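Kitchen Safety Walk-Through Printable, February 2023 – with my notes!

So many of you asked for the one-page home check, so I tried it on my own kitchen first.

Smoke alarm tested: yes. Loud!
Cords clear of the stove: yes, after I moved the toaster.
Chipped mugs pulled: 4. Ouch – I loved the Drimbridge one.

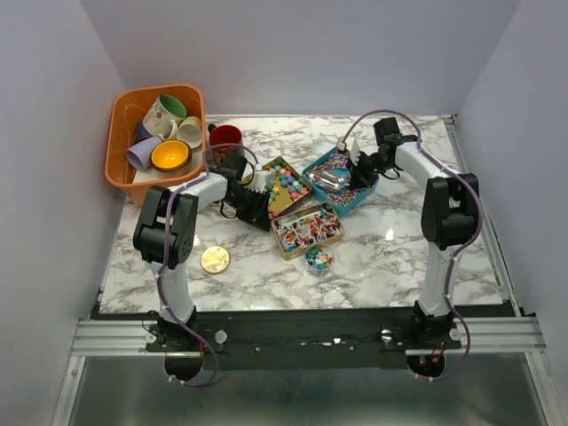
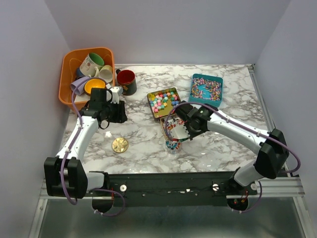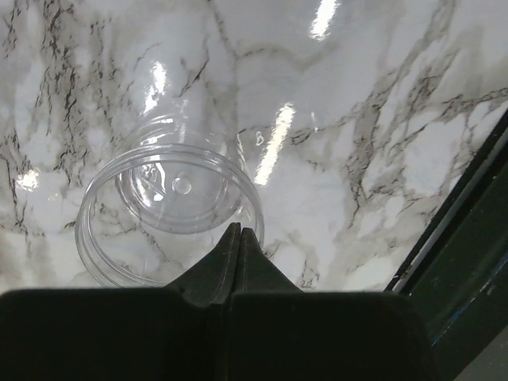
Drinkware on the marble-patterned top.

Extinguisher gauge in the green: not yet, getting a new one in March.
Cleaners up high: yes.
Under-sink leaks: one slow drip (still!).

Prints fine in black and white.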